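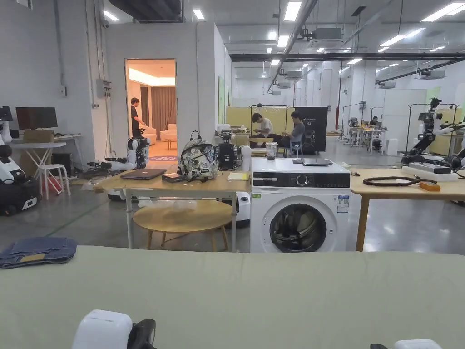
Issue 4, page 3

Folding, Again

Every January somebody sells us a new way to fold clothes. This year it is the Trostlow fold, three creases and a tuck, and it is supposed to give you back half a shelf. I have my doubts. I have owned jeans for over 2 decades and they have always gone back to being jeans-shaped. Nelli Kokkonen asked me to give the method a fair hearing in this gallery, so I've tried.

The pair at the top of the page is as good as denim gets: stacked in layers, tan patch facing up, on a green cloth. Very neat. I'd like to see it after a week in a drawer with four others. The washer behind it has a laptop and a plastic cup on its lid, and no folding method I've read about has an answer for that. Flat surfaces fill up. Ville Saarinen says a clear washer top is the first step, and he may be right, but he also says that about windowsills.

Shirts are where I stop believing altogether. The Trostlow booklet gives them a single page and a drawing with no sleeves to speak of. Try it on a soft bed and the thing slides around. Use a hard table if you have one.

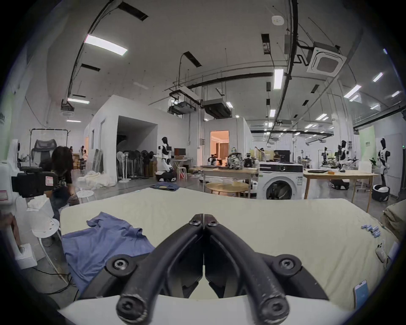

Blue shirt, not folded yet, with denim at the far edge of the mattress.

I'd call the jeans a pass and the shirt an open question. Nelli disagrees and has asked for a page of her own in May. She can have it, provided she does fitted sheets.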